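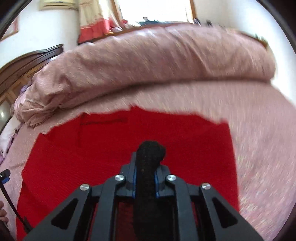
# Desside Opens Its Sweater Season Early, and Everyone's Bed Is About to Get Messy

Drutport, 11/08/2024

Hi, it's Elspeth Moncrieff from Desside, and I get to write the press release this time (I asked nicely). We're launching the Sweater Season Swap, our free program for getting knitwear sorted, folded and passed along before the cold really settles in!

I started with my own bedroom. If you've ever tipped a winter's worth of clothes onto a bed you still have to sleep in that night, you know how it goes. I push the blankets to the back, open the curtains so I can tell navy from black, and lay one knit out flat at a time. Red ones are my weakness. I own far too many, and two of them are going in the swap, which hurts a little.

We ran a small trial in May with 20 households on Issahaku Street, and between them they handed over 69 pieces of knitwear. I'd hoped for about 20! One family brought a whole suitcase, and then took the suitcase home full again, so I suppose that's a swap working.

Joining in is easy. Wash your knits, let them dry all the way, and fold them – please don't send them on hangers, they stretch at the shoulders and I get grumpy. Small things like scarves and socks can be rolled and tucked into a paper bag. Pilling is fine, we have combs for that. Holes are fine too if you pin a note next to them, but moth trouble has to stay home, sorry.

Drop-off is at the Desside shop in Drutport during normal opening hours, or at our counter inside the Tikport Library. You'll get a token for each piece, and each token gets you something off the rails. Kids' sizes don't need a token at all.

Reporters and photographers are very welcome to come by while we're sorting. Ask for me at the Desside front desk, and bring a sweater if you've got one to spare.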